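Comparing fingertip pads on a hand-held gripper

You have two sets of pads and a strong opinion about which is better. Put the opinion in a drawer. A fair comparison takes one afternoon and a bag of fruit.

1. Fit the first set and cycle the jaws 20 times with nothing between them. New pads settle, and you don't want that in your numbers.

2. Zero the width reading with the tips just touching. My Uscombe controller showed 1,457 counts closed and 2,211 open. Yours will differ, so write them down.

3. Pick four objects and stick with them. Foam blocks flatter everybody – skip them.

4. Lift, hold for a slow count of 20, put it back. Log slips, drops and bruises in separate columns. Fergal Mac Suibhne at Metex keeps a fourth, headed "my fault", and it fills up fastest.

5. Swap pads and repeat, same objects, same order, same wrist.
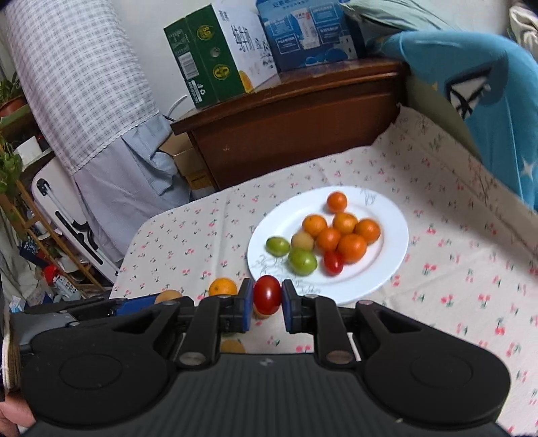 Pad alignment matters more than pad material, whatever the Destis catalogue tells you. Check it with something small and glossy before you trust any result. A cherry tomato held upright between the two blue faces is a decent test, as it leaves very little skin for either pad to argue over. If it rolls as you close, one finger is arriving early. Loosen that pad, nudge it and try again. Keep a cloth handy, and a spare tomato.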